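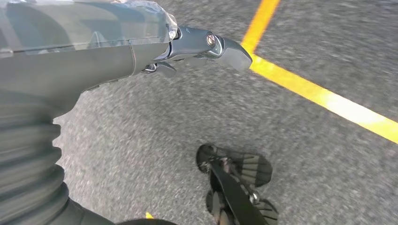 3. Staining of the Ground Under Freestanding Planters

3.1 Background and question

Large planters are now common in courtyards, at shop entrances and along garden paths. The literature for gardeners discusses mostly the plant and the soil, and sometimes the frost resistance of the vessel. The ground on which the vessel stands receives less attention. In our interviews with the owners, however, the stain which remains after a planter is moved was named very often as an annoyance, and several owners told us that they do not move a planter any more, although the plant would need another place, only in order not to see what is under it.

In this section we report how the type of ground, the type of planter foot and the habit of watering are related to the stain. We do not treat stains on the vessel itself, such as the white lime lines on terracotta, which are the subject of Section 4.

3.2 Site and materials

The observations were made in the Plukano project, in the outdoor areas of the Koyama housing estate. The estate has inner courts, a row of small front gardens and a service lane, and therefore offers different grounds under the same weather. We worked with 50 planters. All of them were of the same model, a square vessel by Rutetti with one drain hole in the center of the bottom. We chose one single model because the position of the drain hole decides where the water leaves, and we did not want to compare two things at the same time.

The planters were put on three grounds: asphalt, concrete slabs and compacted gravel. The asphalt was of an ordinary gray type (for a surface of this sort see Figure 3). The slabs had a light, slightly rough finish and were laid with open joints. The gravel was bound with clay and was rolled before the planters were placed.

On every ground, a part of the planters stood flat, a part stood on low rubber feet and a part stood in a saucer. The saucers were of glazed ceramic. On the slabs we also prepared a small group where the slab was treated in advance with the Losix sealing liquid, which the estate already used for its steps. The sealing was applied by brush, in two coats, and was left to dry under a roof before the slab was laid back in its place.

The planters were filled with a usual mixture for outdoor vessels, with bark and some clay. We planted dwarf pine, lavender and hosta. The choice was made by the residents and was not controlled by us. We see this as a weakness, but it also gave to the residents a reason to take care of the plants, and the loss of plants was small.

3.3 Procedure

The residents watered as they were used to. We asked them only to write in a booklet when they watered and whether they used the can or the hose. The booklets were collected by Fumiko Nagano, who also made all the ratings of the stains, so that the same eye judged every place.

For the rating, each planter was lifted with a hand truck and the ground was brushed dry. The stain was then given a grade from zero to 10, where zero means that the place could not be told from the ground beside it, and 10 means a dark mark with a sharp border that could be seen from the opposite side of the court. The grades between these were fixed with the help of painted cards. The rating was made in diffuse light only. In direct sun the asphalt shines and a weak stain is easily overlooked, and on the light slabs the opposite happens.

The first rating sheet is dated 5/23/20 and contains the condition of the ground before any planter was placed. The main rating took place in August. After it, the places were left open to the rain and were rated again, to see which part of the stain goes away by itself.

3.4 Results

The ground had the strongest influence. On the slabs almost every flat planter left a mark, and the mark followed the outline of the vessel with a second, darker spot in the middle. The spot corresponds to the drain hole. The border of the outline was brown in the case of the bark mixture and became more yellow where the resident had given liquid fertilizer. On asphalt the marks were weaker in color, but in the warm weeks the corners of the vessel had pressed slightly into the surface. This impression did not go back. For an owner it may be more disturbing than a stain, and our grading, which was made for color only, does not describe it well. On gravel we found little that could be called a stain. The fine material under the vessel was washed together into a crust, which was broken with a rake in a moment.

The rubber feet reduced the outline on all grounds. They did not reduce the spot in the middle. On the slabs the spot was even a little larger with feet, probably because the water falls and splashes, while under a flat planter it is held by the bottom and spreads as a thin film. The feet themselves left small round marks on the light slabs. These marks are gray and come from the rubber. They could not be removed with water and soap, and we recommend to use feet of a hard plastic on light stone, or to put a piece of cork between.

The saucers gave a mixed picture. Where the resident watered with the can, and in small portions, the saucer kept the ground clean. Where the hose was used, the saucer ran over, and the mark was then a ring outside of the saucer, where it is seen also without moving the planter. From the view of appearance this is the worst of all cases. Two residents removed their saucer for this reason in the middle of the summer, and we have left these planters out of the comparison.

The sealed slabs were clearly better than the unsealed ones in the first weeks. Later the difference became smaller. In the open joints the sealing has no effect, and the brown water which runs into the joint comes up again at the edge of the slab when it dries. We cannot say if a third coat or a sealing of the slab edges would change this.

After the open period, the marks on asphalt had mostly faded, the marks on unsealed slabs had become softer at the border but remained visible, and the gravel could not be told from its surroundings. The gray marks of the rubber feet were unchanged.

3.5 Remarks on the method

The grade is a judgment by one person. We repeated a part of the rating after a pause, without looking at the earlier sheets, and the grades agreed well in the lower and in the upper part of the scale. In the middle they differed more. A measurement of the color would be preferable, but the slabs vary so much in tone from one to the next that a simple color reading would need a reference for each single slab.

The lifting of the planters was also a disturbance. When the vessel is put down again it never stands exactly at the former place, and a second outline can begin beside the first. For this reason we lifted each planter only for the ratings and marked its corners with chalk before.

Lastly, the watering booklets were not complete. Some residents wrote each day in the beginning and then only now and then. We used the booklets to divide the planters into those watered by can and those watered by hose, and for this purpose they were sufficient. An analysis of the amount of water was not possible with them.

3.6 Consequences for placing

For a planter that will be moved with the seasons, gravel is the most forgiving ground. On light slabs, a raised stand with a tray which can be pulled out would probably avoid both the outline and the spot, and such a stand is under preparation with the dimensions of the Rutetti vessel. On asphalt, the weight should be spread by a board or a plate that is larger than the vessel, above all on the sunny side of a building. The question of how the board itself changes the drying of the ground is taken up again in Section 5.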